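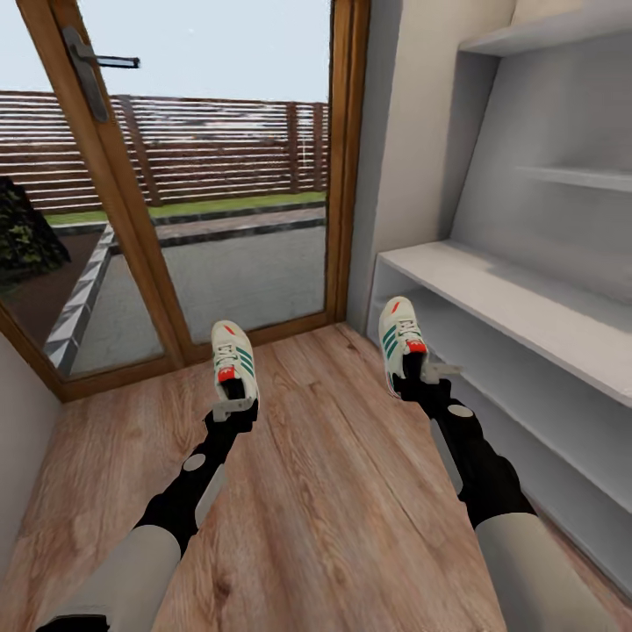 Robot Cell Technician (m/f/d), Ketis

Mestero runs a two-arm handling cell at its Ketis site and is looking for a technician to look after it. Post to be filled by October.

Duties
– Check and replace gripper finger plates, and set both grippers to the same closing force
– Re-zero the joints after any collision stop or change of wrist
– Keep the simulated cell in step with the real one: arm bases, finger geometry, reach limits
– Trace faults in cabling and connectors, up to and including board swaps
– Write up each repair in the cell log on the same shift

Requirements
Training in mechatronics or similar, with some 2 years on six-axis arms. You can read a wiring diagram and edit a configuration file without help. Experience with soft or awkward parts – shoes, bags, textiles – is useful.

Terms
Permanent, full time, day shift. Probation 6 months. Tools and workwear supplied.

Send a CV and one repair report you have written, quoting reference 295, by 24th July. Applications without a repair report will not be read.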